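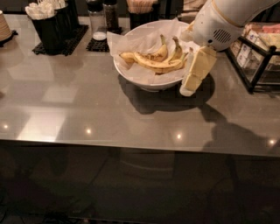 Letay Tesfamariam asks whether the fruit on the counter is free, and yes, please help yourself! Bananas with freckles are the sweet ones, so don't be shy about them.

**Why is there paper in the bowls?**
It saves us a good deal of scrubbing, and we think it looks friendly too - fruit or chips, every bowl at Luvent gets a fresh sheet.

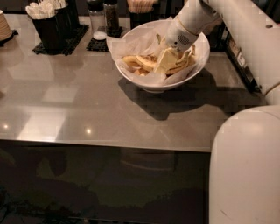
Could I get the chips without salt, wonders Eduardo Cordeiro. Of course you can, just tell us when you order and we'll fry you a batch.

**Where do I find cups?**
At the back, in the stack by the black holders. Take one or take 3, we have plenty.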